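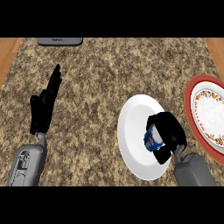
Oksana Holovko
novembre, 22 h 40

Salut la liste,

Je réponds à Preben en bas, mais d'abord les chiffres, vu que deux personnes me les ont réclamés en privé (pardon pour le retard, le cluster était pris !). La politique a été entraînée sur 3 326 démonstrations, toutes en simulation, les deux bras téléopérés, et je l'évalue sur 100 essais par variante de la tâche « canette et assiette ». Sans la perte auxiliaire sur le contact, 35 réussites. Avec, je n'ai pas encore fini de dépouiller, donc je ne donne rien ce soir — Tirta me tuerait.

Preben Hedegaard a écrit :
> Je ne comprends pas bien ton critère de réussite. Si la canette
> touche l'assiette blanche mais que la main est encore dessus, tu
> comptes ça comment ? Et pourquoi garder le bras gauche dans
> l'espace d'action s'il ne fait rien ? Chez nous, sur Fosdale, on
> l'a gelé et l'entraînement était bien plus stable.

Alors, le critère. La première version du script regardait seulement la distance entre le centre de la canette et celui de l'assiette, et elle validait donc des essais où les doigts n'avaient jamais lâché. C'était beaucoup trop gentil. Maintenant je demande trois choses : canette au-dessus de l'assiette, vitesse quasi nulle, et aucun contact avec la main pendant une seconde entière.
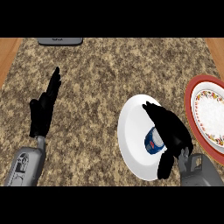 Du coup, tant que les doigts restent sur la canette, c'est non, même si elle est déjà dans l'assiette. Debout ou couchée, par contre, je m'en fiche pour l'instant (Þröstur voudrait un score d'orientation à part, je ne suis pas contre, mais qu'il l'écrive !).

Pour le bras gauche, je le garde exprès. Les mêmes poids doivent servir ensuite aux tâches à deux mains de Briem, et si je gèle la moitié des articulations je ne mesure plus la même chose. Je pénalise juste un peu ses mouvements. Tu as sans doute raison pour la stabilité, remarque : j'ai eu deux graines sur lesquelles la perte est partie n'importe où, et je n'ai pas d'explication. Si tu peux m'envoyer ta config Fosdale, je lance la comparaison avec les mêmes 100 positions initiales.

Autre point, pour Eyvindur : les vaisselles du décor sont tirées au hasard, l'assiette à bord rouge comprise, et je n'ai pas regardé si elle gêne l'avant-bras droit quand elle tombe tout près de la blanche. Quelqu'un a ça dans ses logs ?

Je pousse le script d'évaluation sur le dépôt demain matin, branche « contact-strict ». Relisez surtout le calcul de la vitesse, je l'ai réécrit trop vite.

Oksana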